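2025-09-20, Bendside, bedroom set

Okay, fringe pillow day! I'd been putting this one off because every time I look at those tassels I can picture them wound into a knuckle somewhere. The question was whether we keep the Brollmont fingers on both arms or go back to the old Dultau pair, which I still like better for boxes and bottles (fight me).

Task is the usual one: pillow starts on the carpet in front of the gray armchair, both arms go in, lift, put it on the seat. Controller is on the July build, gains untouched, grip force capped at 22 N on each side. I dropped the lift speed to 1000 on the slider after the first couple of tries at 2787, which was silly fast for something this floppy. Saved under Sitthichai/fringe so you can all find it.

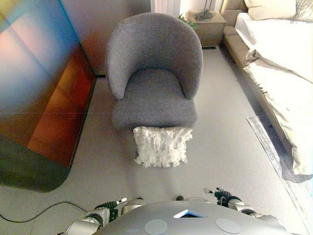
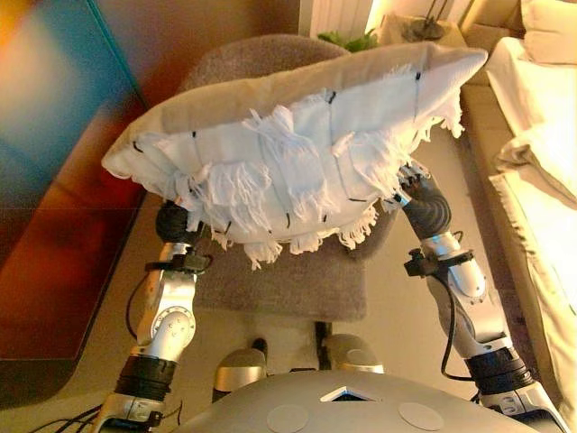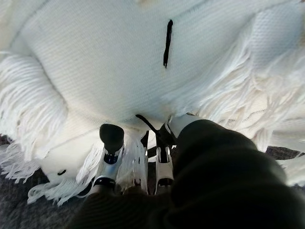
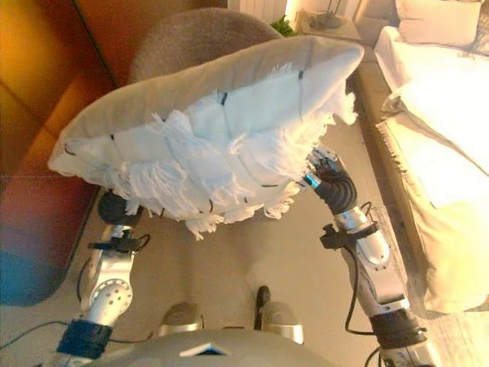
Head camera for the first, second and fourth, wrist camera for the third.

What I think so far. The rubbery tip is doing most of the work. It pushes into the weave and the fabric dimples around it, so I don't need much squeeze at all. The part I don't love is the crossed linkage right behind the fingers, with all that loose yarn lying around it. I want to try a sleeve over it, even just a cut-off glove finger, before anybody runs this overnight.

Wrist view is a mixed bag. Great on texture, and you really can tell fringe from carpet, but once you're in close it's all white yarn and dark arm and I lose any idea of where the edges of the pillow are. I ended up driving off the head camera for the lift and only glancing at the wrist for contact. Exposure is at 800 and the bedding still blows out when the arms are up, so that needs to come down. The shiny colored panel on the left worries me a bit too if we ever turn depth on.

Dultau pair goes on next, same pillow, same speed. My guess is they'll slide on the knit, but I've been wrong about those before!

Still to do: tape down the cable loops on both forearms, fix the exposure, find the spare tips (they were in the drawer under the charger, and now they aren't).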